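Rink Notes, 15 July 2021

Hi all! I know it's the middle of summer and most of you are at the lake, but I've got hockey on the brain, so bear with me. The schedule for the Holura women's league is out and we open in October, on the road against Ollness (of course), who knocked us out last time with that ugly goal in overtime. I still think it was a high stick. My husband says let it go.
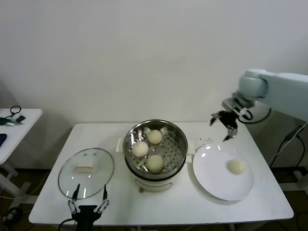

Big news on the roster: Ljubica Stojanović is coming back! She put up 34 points for us two seasons ago, then went off to play for Pitora, and I've missed her on the power play ever since. She'll wear 13 again. I kept it free, sort of on purpose. We also have 4 new skaters moving up from the Atanasov juniors, and from what I saw at the spring skate they're fast, really fast, though their passing could use some work (so could mine).

Early ice starts at 6:15 in the morning, and yes, I heard the groans already. Bring both jerseys, dark and light, and please label your water bottles this year. Dues are the same as last season, and you can pay me at the first practice or drop a check in the box by the skate shop.
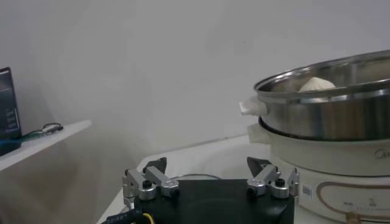
White tabletop with a rounded front edge.

If you want to carpool to the opener, text me soon. I have room for three and all their gear, as long as the goalies ride with somebody else.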